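Two grippers, one kitchen counter -- speaker notes
Durkville robotics meetup, August

(Wait for people to find seats. Water within reach this time!)

Hi everybody. So I've spent most of the summer swapping grippers on and off the same arm, and I want to tell you what that was like, because the spec sheets made it sound like an afternoon's work. The project is called Amato. It's a kitchen tidy-up and pouring setup, pretty modest stuff: pick up a bowl, pick up a cup, tip what's in the cup into the bowl.

The two grippers are the Prunlow, dark fingers, flat tips, and the Wusness, which has the loud red-orange fingers. I'll just say Prunlow and Wusness from now on. Yell if I mix them up, I did it twice in rehearsal.

Start with the bowl. I thought it'd be the easy one. You go in over the rim, close, lift. But the rim is curved and the tips are flat, so you get a tiny contact patch and the bowl wants to swing like a porch seat.

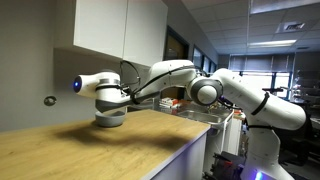

Prunlow on the rim of the gray bowl.

What helped was coming down at an angle and going deeper than felt polite. I also dropped the closing force a lot. My instinct was always to squeeze harder, and with a rim grasp that mostly made the bowl rotate faster.

(Ask: who here has crushed something? Let them tell stories, but keep it moving.)

OK, cameras. I went back and forth between a wrist camera and the room view for weeks. Room view is great for me, the human, because I can see where the elbow's going. For the last inch of a grasp it's close to useless, the gripper blocks the thing you care about. The wrist view has its own problems -- glare off the wood grain, and a big chunk of the picture is brackets -- but look how much it tells you about where the finger is.

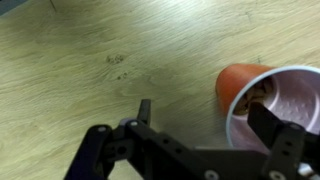

Wrist camera: cup on its side, one finger in the mouth.

That's a grasp I'd never have planned on paper. Finger inside, finger outside, pinch the wall. I like it for a tipped cup, and the bumpy lining seems like it ought to give the tip something to bite on. I haven't tested that properly, so please don't quote me.

(Slow down here, people want to write down the settings.)

For carrying, I cut the wrist speed in half compared to an empty move.

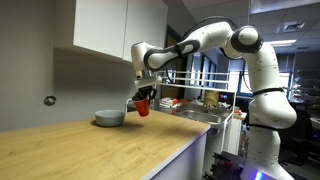 And tilt is where the controller starts to matter. If you run the tilt as a plain joint move, the mouth of the cup wanders sideways while it turns, and your stuff lands on the counter. I switched to pivoting around the lip, so the lip stays put and the rest of the cup swings around it. More math, much less sweeping.

Now the Wusness. Softer things were its whole sales pitch, so I gave it something low and squashy, close to the back of the counter where the reach gets awkward.
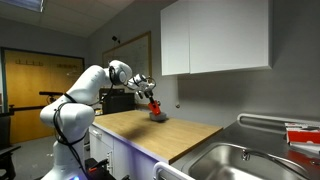
Wusness fingers down on the small gray object.

You have to come from straight above, and you have to press a bit. The first time I set the height too cautiously and it closed on air, very gracefully. I've had the most trouble with calibration here, a tiny height error matters so much more when the target is this flat.

Numbers, for those who came for numbers: 147 logged grasps across both grippers. I'm not going to read you the table. It's in the handout, sorted by object, and please look at the failure notes column before the percentages. My categories changed partway through and I say so in there.

If you made me pick today, Prunlow for rims and cups, Wusness for the squashy stuff, and I'd leave the wrist camera on for both. Ask me again after I've redone the cable routing.

(Questions. If somebody asks about tool changers, I don't have one, I have a screwdriver.)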